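To: Trevor House residents list
From: Sullico Facilities Office
Subject: Re: Common room, second floor

> On the notice sent in April: may the plant by the window
> stay where it is? The notice asks for all sills and window
> walls to be cleared, and several of us would be sorry to
> lose it.

Dear Residents,

The office has reviewed the question quoted above. The foliage at the large window may remain - the April notice applies to stored boxes and furniture only. Residents are asked to keep the walkway below it clear and to water sparingly.

Window cleaning will take place in June 2018. Loose items should be removed from the room by 12 noon on the first day of work. Room bookings already made will be honored, and new requests should be sent to extension 891.
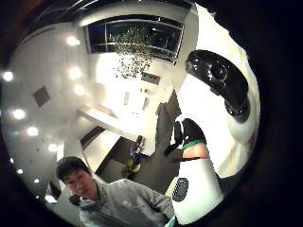
Common room, with the window and foliage in the background.

Facilities Office
Sullico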